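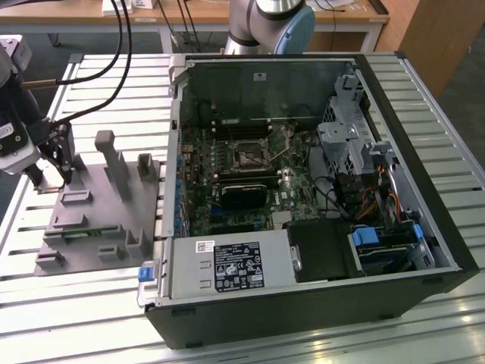 Hamdia Kahsay wrote that she would check the socket pins before buying anything, and the original poster has since added more detail, so the full post is below.

Replacing the processor in an old office tower, what order do I do things in?

I picked up a used tower through the Erkodden surplus sale in October. It was sold without a processor. I have laid it on its side and taken the panel off, and the socket is empty with the metal bracket still on it. The seller's sheet lists it as lot 1410 and says "tested to power on," but it doesn't say when or with what chip.

I have a processor that is supposed to fit, bought separately from Jemal, and a tube of thermal paste. What I don't have is the cooler. The plastic air shroud is there, but I don't know if it is meant to go over the cooler or just sits by the drives.

Do I need to pull the memory and the card out first? And should the power supply come out, or can it stay where it is? I would like to use this for storing family photos and scanned papers, nothing demanding.

Posted by Serkdale22, 14 February 2018

Natnael Tsegaye

Leave the power supply where it is. You don't need to take it out to put in a processor. Unplug the cord from the wall, hold the power button in for a few seconds, and touch bare metal on the case before you touch the board.

The order I use:

Look into the socket with a flashlight, from a few different angles. If the pins are in the socket, they should make an even pattern. One bent pin will show up as a spot that catches the light differently.

Open the lever and lift the bracket. Don't touch the contacts.

Match the triangle on the corner of the processor to the mark on the socket, and check the notches if it has them. Set it straight down. Don't slide it and don't press on it.

Close the bracket. On some sockets this takes more force than you expect.

Put a small dab of paste in the middle, then the cooler, tightening the screws a little at a time in a cross pattern. Plug in the fan.

Memory and cards can stay in unless they are in the way of your hands. If it won't start later, go down to one stick and take the card out, then try again.

Do not turn it on without a cooler, even for a quick test. For the cooler, search by the model number of the case and not by the processor. Office towers often use their own screw spacing and their own fan plug, and a store-bought cooler may not line up. The same listing will usually show you where the shroud goes.

Also find out which processors the board's BIOS supports. Fitting the socket is only half of it. I had a Preltberg board that took the chip fine and never gave a picture until I updated it with an older chip installed.

Hamdia Kahsay

Adding to my comment. If you find bent pins, stop and ask the seller for a refund before you try to straighten them. They may not take it back after you have worked on it.

For photos I would worry more about the hard drive than the processor. Get 2 drives and keep a copy on each.

dusty917

just buy a newer one, these old ones use a lot of power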